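Small Things in Small Places: a talk about trays, tables and guests

The owner of the Dretent guest rooms meets me at the door and asks at once if I want tea. I say yes, and so our conversation begins where she wanted it to begin, with the tray.

"People think the bed is the most important," she says. "Of course the bed must be good. But after a long journey the guest comes in, puts down the bag and looks for something small. Sugar, a biscuit, a cup. If he finds it quickly, he feels that he is expected."

She opened the house in August, after many years of work in a bigger hotel in Quezada. There, she tells me, everything for the tea stood in one deep basket. The packets lay on top of each other and the guests turned all of it over to find one sugar. In the evening the basket looked like the bottom of a handbag.

"I was filling 50 baskets in a morning," she says. "I did not have time to think if it was a good basket. Now I have only four rooms, so I can think."

What she thought of was a tray with compartments. Each kind of thing has its own place, and the cups stay outside, on the table, where the hand can reach them without moving anything else.
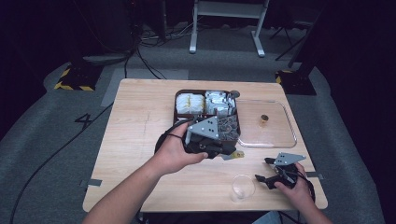
I ask if the order of the compartments is important. She laughs a little, but she takes the question seriously.

"What is flat goes to the back, what is in a heap goes to the front. A packet you can see from far away. Small loose things you want to look at from close, before you take them. I tried it the other way in the beginning and I did not like it."

She is also strict about the table. It should be light in colour, she says, and without a cloth, so that every crumb can be seen and wiped away. A mark on the wood does not trouble her. She prefers a table that was used to a table that people are afraid of.

The trays she bought from a small shop in Dumlow, after she had looked through a catalogue of 139 pages and found nothing she wanted. Her accounts for the first season show that the rooms used 2,742 packets of sugar, tea and coffee together. She wrote the number in pencil on the inside of a cupboard door.

"My mother did the same with jam," she says, and she pours me a second cup.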